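Home Topics Ask Members Help Desk Sign in

Astley Community Help > Clubs and Associations > Records and Minutes

How long should a residents' association keep its paper records, and in what order should they be sorted?

Maricel Malabanan
Posted 2024-12-13

I have recently been elected secretary of the Stockdale Residents' Association, which represents 92 households. My predecessor passed on the association's papers in several cartons. They consist of minutes, correspondence with the city, membership forms, bank statements, insurance certificates, and a large quantity of printed notices. There is no index. Some of the folders are labeled by year, others by subject, and a number of them have no label at all.

The association is not incorporated and has no written policy on records. Our bylaws state only that the secretary "shall keep the books and papers of the Association in good order." I would appreciate guidance on the following points. First, which papers must be kept permanently, and which may be destroyed after a period of time. Second, whether it is preferable to arrange the papers by year or by subject. Third, whether the membership forms, which carry home addresses and telephone numbers, require any special handling.

I should add that our bank, Carner, supplies statements online only from the year in which we changed our account, so the earlier paper statements are the only copies we hold.

14 comments Share (3)

Talha Mirani
16 replies in this topic

Keep the minutes forever. Shred the bank statements after seven years. As to year or subject, either is acceptable provided that the same method is used throughout. Our association uses years.

Helpful (2) Reply Share

Imelda Rivera
505 replies in this topic

I served as secretary of a comparable body for a number of years and was later asked to put its papers in order for deposit with a local history collection. The remarks that follow are general in nature. Requirements differ from state to state, and an association that holds insurance or owns property should confirm the retention periods with its insurer or an attorney.

Permanent records. The following should be kept without limit of time: the founding document and every version of the bylaws; signed minutes of general and board meetings; annual financial reports; lists of officers; deeds, leases, and easements; and any agreement with the city that remains in force. Liability insurance policies should also be placed in this group. Claims may be brought long after a policy has expired, and the insurer may no longer be able to produce its own copy.

Records kept for a fixed period. Bank statements, receipts, invoices, and canceled checks are commonly held for seven years. Routine correspondence may be reviewed after three. Contracts should be held for the full term and for several years after they end. I would not destroy the older Carner statements until it has been confirmed that the annual financial report for each of the years concerned is present and signed. Where a report is missing, the statements may be the only evidence of the association's finances for that year.

Papers that need not be kept. Duplicate notices, blank forms, drafts of minutes that were later approved, and catalogs from suppliers may be discarded. One clean copy of each notice should be retained. In our own case a single event had left us with 200 identical flyers.

Arrangement. I recommend sorting first by type of record and then by year within each type. A member who asks to consult the minutes of a given meeting will then find all minutes together, and the bank papers, to which fewer persons require access, remain separate. Where an existing folder shows a clear order of its own, that order should be noted before anything is moved. Folders without a label should be opened one at a time and given a provisional title in pencil. Ink and adhesive notes should not be applied to original documents.

Membership forms. These should be stored in a locked cabinet and held only while the person is a member, together with a short period afterward for unpaid dues or disputes. The names of former members may be carried over to a plain list without addresses or telephone numbers. The forms themselves should then be shredded, and the date of destruction entered in the minutes.

Before any shredding takes place, the board should adopt a retention schedule by vote. One page is sufficient. It should name each type of record, the period for which it is held, and the officer responsible.

Helpful (31) Reply Share 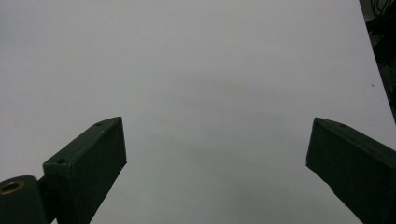
Joaquim Sequeira

I concur with the reply given by Ms. Rivera and wish to add some points concerning storage and scanning.

The papers should be kept in a dry interior room, off the floor, and away from exterior walls and water pipes. Basements and attics are unsuitable on account of damp and changes in temperature. Metal paper clips, rubber bands, and plastic sleeves of unknown make should be removed from the permanent records. Staples may be left in place where removal would tear the sheet. Acid-free folders are sold by most archival suppliers, and the cost is modest if they are bought for the permanent group alone.

Scanning is useful for access, but the signed paper minutes should be retained in every case. Files should be named in a uniform manner, beginning with the year, then the month, then the type of record. At least two copies of the files should be held in separate places, and the password to any online account should be known to a second officer. When I took over in Arer, the entire set was held in the personal account of a former president, and it was May before access could be obtained.

I differ from Ms. Rivera on one matter only. For a small association I would hold routine correspondence with the city for ten years. Questions concerning drainage, parking, and street trees have a tendency to return, and the earlier letters save considerable time.

Helpful (9) Reply Share

Related topics Rules for members Report this page Back to top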